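**Jiststead Robotics Forum › Teleop & Teaching › Sim demos: slow and clean, or just lots?**

**wobblegate**

Ok so. Been recording demos in sim with the Basska controller for most of May and I can't tell if I'm doing it right. Task is dead simple, grab the pink thing, put it in the yellow rack. Wrist view only plus joint angles. 826 demos so far. Policy gets to the pink thing fine, closes on it fine, then sort of dithers. Drifts about. Sometimes goes to the rack and sometimes just hangs there over the table.

Question is do I throw out the slow ones. I've got a lot where I stop and think after the grasp. Or keep everything and record more?

**kelpie_tin**

Throw them out. Pauses are poison. The arm sees "holding pink thing, not moving" a thousand times and learns that holding the pink thing means don't move.

**Halldóra Lauritsen**

Disagree with kelpie_tin, at least on throwing out whole demos. Trim the pause, keep the rest. The grasp in a slow demo is often your best grasp. You were careful, that's why it was slow.

Also can you post a wrist view from just after you close? Hard to say anything without seeing what the policy sees.

**wobblegate**

Fair. From demo 9, right after the fingers close:
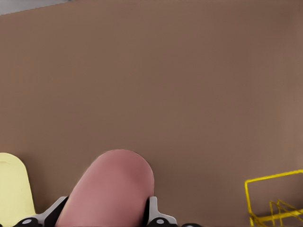 *Last edited by wobblegate, 11:42 pm. Reason: wrong demo number, fixed*

Pink thing is held there, rack's down in the right corner. That's pretty typical of my grasps, maybe a bit more lean than usual.

**Halldóra Lauritsen**

Well there's your problem I think. Or half of it. Most of what the camera gets is plain brown table. The rack is one corner and it's cut off by two edges. If the arm is turned a little further the other way at the grasp I'd guess you lose the rack altogether, and then the policy has nothing to tell it which way to go. You know where the rack is becuase you're looking at the whole room in the viewer. It isn't.

Add a second view. Fixed, off to the side, both objects and the rack in it.

**kelpie_tin**

A second camera is a big ask when the real arm only has the one. Is this going on a real arm?

**wobblegate**

Eventually. It's the Gezer one at work, wrist cam only at the moment. Could bolt something to the bench I suppose. Not keen.

**ploverfoot**

don't bolt anything. teach it to look. after you close, lift straight up and swing so the rack comes properly into view, THEN go. do it every time, same way. had the same dithering with a cup task, redid the lot with a look-around in the middle and it went away

**kelpie_tin**

So now every demo has an extra move in it that does nothing for the task.

**ploverfoot**

it does something, it lets the thing see where it's going?? people do it too. you look at the dish rack before you shove a plate at it

**Halldóra Lauritsen**

ploverfoot's way is good if you can be consistent. I can't, by demo fifty my wrists have their own ideas. But for one camera on a real arm, yes, I'd do that first.

One more thing from that picture. Pale yellow object on the left. Is that part of the task?

**wobblegate**

No it's a distractor. Gets moved to a random spot each reset. Rack moves a bit too but not much.

**Halldóra Lauritsen**

Then check what you've got. Pale yellow thing and yellow rack, both down at the bottom edge, both half out of view. Shrink that to whatever size your network takes and how different are they really? The rack is mostly thin rods with brown showing through. The pale one is a solid lump of colour. I'd want to know whether it ever wanders off toward the pale one when it dithers.

**wobblegate**

huh. Will look at the rollouts.

**tallowbridge**

Shading's very flat in that render too. Hardly any shadow off the rack. If it's going on the Gezer, turn the lighting randomisation on before you record another one or you'll be doing all this twice. Ask me how I know. (Junham, two summers, all in the bin.)

**kelpie_tin**

You can re-render with new lighting afterwards if you saved the states. No need to record again.

**tallowbridge**

IF you saved the states. I'd saved video and actions.

**wobblegate**

I have states. Phew.

Ok went through a batch of the bad rollouts. Halldóra was right-ish. Some of the drifts do head for the pale one. Most are the other thing, rack not in view when it closes, arm just hovers. And kelpie_tin was right as well, the hover looks exactly like me having a think. Embarassing to watch, it even does my little twitch.

So plan:

- trim pauses after the grasp, keep the demos
- re-render everything with lighting on
- record a fresh lot with the lift and swing
- second camera only if that flops

**kelpie_tin**

Don't mix the old lot and the swing lot. Two different habits after the same grasp, it'll average them and give you mush.

**ploverfoot**

eh I mixed mine, was fine. old ones still help with the reach

**Halldóra Lauritsen**

Cut the old ones at the grasp and use them for the reach only. Then there's nothing to average. Start the swing lot small and see if it's any better before you do hundreds more.

**wobblegate**

Yep ok. Doing 5 tonight to get the motion into my hands, then a proper session tomorrow. The Basska stick has a dead spot on yaw so the swing might be ugly. Anyone know if you can recalibrate without the dock?

**tallowbridge**

Hold both triggers while you plug it in. Light goes slow. Roll the stick round a few times, let go.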